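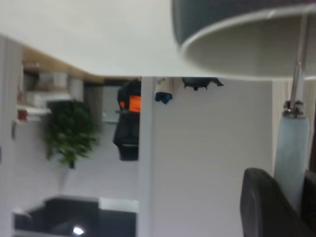 Spent the morning of 25th January sorting out the back workroom, and I'm going to post it as I go so I remember what I did. Short version: the room was fine, there was just too much of it.

2/ It's a shared room. I have it with Latrice Van Dusen and Malachy Mulligan. We each do our own thing in there and we each leave stuff behind. Latrice leaves plants. Malachy leaves outerwear. I leave boxes.

3/ Started with the shelf. It's the one with the light wood edge, and I have been sliding boxes onto it since last May without taking any off. Rule for the day was that every box gets opened, even the ones I was sure about.

4/ Out of the first box: three phone chargers for phones we don't have, a roll of masking tape that had turned to candy, and the manual for a dehumidifier. We have never had a dehumidifier.

5/ Second box was all lids. I put the lids next to the containers and matched what I could. 13 lids had no container. They went in the recycling and I felt nothing.

6/ The good news is that once the containers had their own lids back on, they stacked. I kept the pale ones together because they're all the same make and fit inside each other.

7/ Someone asked what I use for labels. Masking tape (new roll) and a marker. I had a label maker from Driltdale for a while, but the refill tape cost more than the things I was labeling.

8/ The plant stays. It's bushy and it hangs down from the shelf area, so I was worried about knocking it every time I reached for something. Latrice says it likes that spot and she's the one who waters it, so I moved the boxes I use most to the other end instead.

9/ Plant question for anyone who knows: do you trim the long bits or let them go? Latrice says leave it alone. My neighbor Milagros Villca says cut it back hard in spring and it'll come in thicker. I'm not touching it until those two have talked.

10/ Coats. The black jacket with the orange patch is Malachy's, and I texted him to ask if he was ever going to take it home. He said it's his "room jacket." Fine. It can hang.

11/ Chairs next. I wiped down the black one and tightened the bolts under the seat, which had worked loose. Five minutes with a hex key. I'd been putting up with the wobble all winter.

12/ Then the table. This was the main reason I started. It's a big light gray top and it's the best surface in the building, and you could never use it because it was where everything got put down on the way to somewhere else.

13/ What I did: took every single thing off, washed it with warm water and a drop of dish soap, dried it with an old towel, and then only put back what belongs on a table.

14/ Very little belongs on a table. That was the useful part of the day for me. Scissors, tape, pens, mail, the drill bits, all of those have a drawer. They were only out from habit.
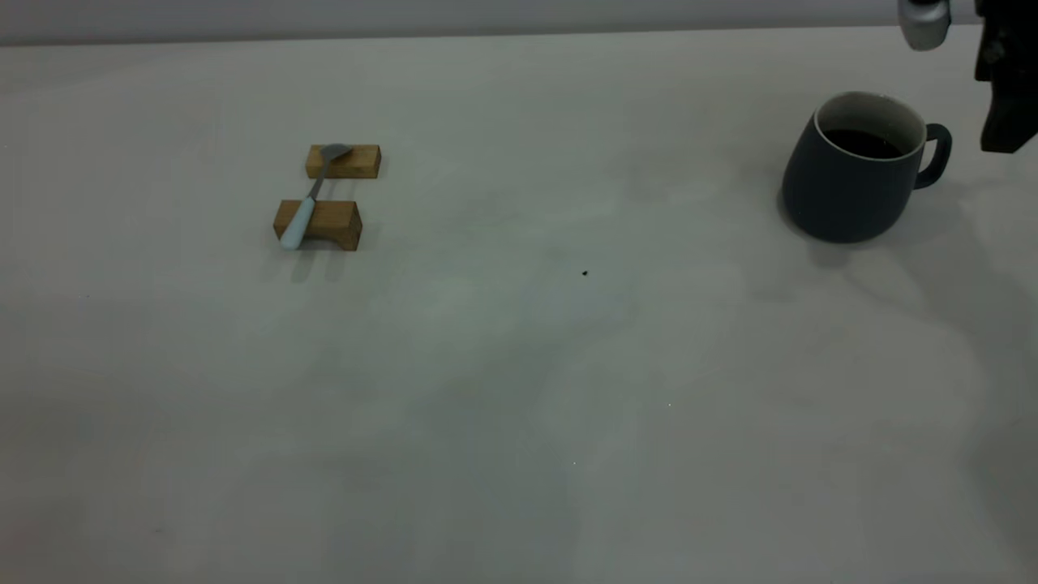
15/ I do want a spoon rest out, because we make tea and coffee in there and I'm tired of brown rings. Two small blocks of wood with a gap between them do the job. Bowl of the spoon goes on one, handle goes on the other.

16/ I know you can buy a spoon rest. I looked. Kavanagh had a ceramic one, and it was nice enough, but it was one more object to wash. The blocks were already in the room and all they need is a wipe.

17/ Kourosh Babaei asked whether the wood will stain. Probably, a little. If it bothers me I'll sand it and rub some mineral oil in. Use the food-safe kind if you try this, and let it soak in overnight before you set anything on it.

18/ If you're cutting blocks for this, leave enough handle hanging past the front one that you can pick the spoon up without pinching it. I slid the blocks around until it felt right and didn't measure anything.

19/ Things that left the room: the lids, the chargers, two bags of packing paper, a broken clip lamp, and a box of old Domo catalogs that Colm Ó Néill is coming to get. He wants them for collage. I didn't ask more than that.

20/ Total spend was 79 cents, for the masking tape, on clearance at the Dultcombe hardware store. I went in for that and came out with only that, so I'm counting it as part of the cleanup.

21/ Still to do: the drawer with the drill bits, the top of the cabinet, and whatever is behind the cabinet. I could see an extension cord back there and I think a glove.

22/ Latrice has now been in and says the table looks good and where are her plant scissors. They're in the drawer. Left side, at the front, under the pens.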